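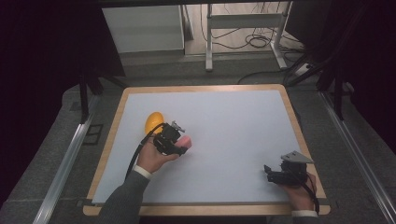
Arbeitsbrett Dastholm, heller Holzrahmen mit runden Ecken

Artikelnummer 1119 · Lieferbar

Ich gebe zu, ich habe für dieses Brett viel zu lange gebraucht. Eigentlich wollte ich nur eine Unterlage für den Boden, weil ich beim Basteln, Sortieren und Verpacken ständig auf dem Teppich lande (mein Tisch ist nämlich immer voll, und das wird sich in diesem Leben auch nicht mehr ändern). Herausgekommen ist das Dastholm: rechteckig, flach, ein heller Rahmen aus Holz und darin eine blasse, blauweiße Arbeitsfläche, die fast den ganzen Platz einnimmt. Viel mehr ist nicht dran, und genau so wollte ich es haben!

Die Farbe war übrigens das größte Hin und Her. Zuerst hatte ich ein reines Weiß, das hat mir aber unter der Lampe in den Augen wehgetan. Dann kam ein Grau, darauf sah alles traurig aus. Das blasse Blauweiß ist jetzt schön ruhig, und kleine Sachen heben sich gut davon ab. Ein gelbes Ei zum Beispiel findet man darauf sofort wieder, auch aus dem Augenwinkel. Bei mir ist im April das ganze Osterzeug über das Brett gegangen, und seitdem weiß ich auch, dass Glitzer sich abwischen lässt. Meistens jedenfalls.

Zum Rahmen: Die Ecken sind rundherum abgerundet. Das klingt nach Kleinkram, aber wer schon einmal auf Knien um eine spitze Ecke herumgerutscht ist, weiß, warum ich darauf bestanden habe. Geschliffen wird bei Cakon, und zwar von Hand nachgeschliffen, deshalb fällt jede Ecke ein kleines bisschen anders aus. Wenn bei euch eine Ecke etwas weicher ist als die andere, ist das kein Reklamationsgrund, das gehört so.

Wofür ich es benutze

Puzzeln, Perlen auffädeln, Schrauben sortieren, Figuren bemalen, Pakete packen, wenn der Tisch mal wieder belegt ist. Auf Teppich liegt es sehr ordentlich, das ist mein Lieblingsplatz dafür. Auf glatten Böden schiebt es sich bei Schwung gern mal weg, da lege ich ein dünnes Geschirrtuch drunter und gut. Filzpunkte sind nicht dabei, die kleben bei mir immer nur zwei Wochen und hängen dann an der Socke.

Wer viel mit runden Dingen arbeitet: Die Fläche ist glatt, eine Murmel rollt also. Ich nehme dann eine kleine Schale dazu oder lege ein Stück Filz auf. Eine Version mit Vertiefungen habe ich ausprobiert und wieder verworfen, da sammelten sich die Krümel drin, das war nach einem Nachmittag schon eklig.

Pflege

Feuchtes Tuch, ein Tropfen Spülmittel, trocken nachwischen. Bitte nicht in die Badewanne legen (ja, die Frage kam). Der Holzrahmen freut sich ab und zu über etwas Öl, ich nehme das Pflegeöl von Tiwari, es geht aber jedes farblose Holzöl. Heiße Töpfe und die Klebepistole ohne Unterlage mag die Fläche nicht. Acrylfarbe geht ab, solange sie frisch ist, eingetrocknet müsst ihr ein bisschen rubbeln.

Aufbewahren

Ich stelle es hochkant hinter die Tür. Es passt auch unters Sofa, meins hat da nur leider schon eine andere Bewohnerin, nämlich die Wolldecke. Wenn ihr es an die Wand lehnt, dann am besten mit der Fläche zur Wand, so verstaubt sie weniger.

Versand und Rückgabe

Verschickt wird aus dem Lager in Drorkden, eingeschlagen in Papier und mit Pappecken drum. Die Pappecken könnt ihr gern aufheben, falls das Brett doch zurückmuss. Gefällt es euch nicht, habt ihr 19 Tage Zeit, es mir wiederzuschicken, auch wenn ihr es schon ausprobiert habt. Nur Farbkleckse macht bitte vorher weg.

Aus der ersten Auflage habe ich 335 Stück machen lassen, die sind noch nicht alle weg. Ab 10 Stück für Werkstatt, Kita oder Verein schreibt mir vorher kurz über das Kontaktformular, dann rechne ich euch den Versand extra aus. Einzelne Bretter einfach ganz normal in den Warenkorb legen.

Stand der Angaben: 15. Aug. 2019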